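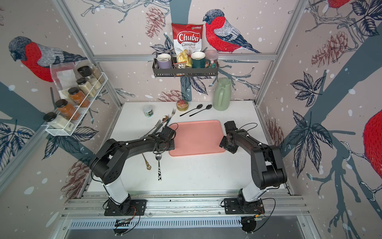 Des oiseaux en hiver, dessinés sur les panneaux autour de la table.

Comment les oiseaux passent l'hiver

Quand il fait très froid, tu mets un manteau et un bonnet. Les oiseaux ont déjà leur manteau sur eux : ce sont leurs plumes. Sous les grandes plumes, il y a des petites plumes très douces qu'on appelle le duvet. L'oiseau gonfle son plumage et l'air reste enfermé dedans. Cet air garde la chaleur du corps. C'est pour cela qu'un rouge-gorge a l'air tout rond au mois de janvier !

Et les pattes ? Elles n'ont pas de plumes chez beaucoup d'oiseaux. Alors l'oiseau se tient sur une seule patte et il cache l'autre dans son ventre bien chaud. Après un moment, il change.

Pourquoi certains partent-ils ?

L'hirondelle mange des insectes qui volent. En hiver, elle n'en trouve plus, donc elle part vers l'Afrique. La mésange, elle, peut manger aussi des graines - elle reste souvent chez nous.

Comment les aider ?

À partir de novembre, tu peux mettre des graines de tournesol dans une mangeoire. Ne donne pas de pain ni de choses salées. Pense aussi à l'eau, car les flaques sont gelées.

Texte : Talha Kazmi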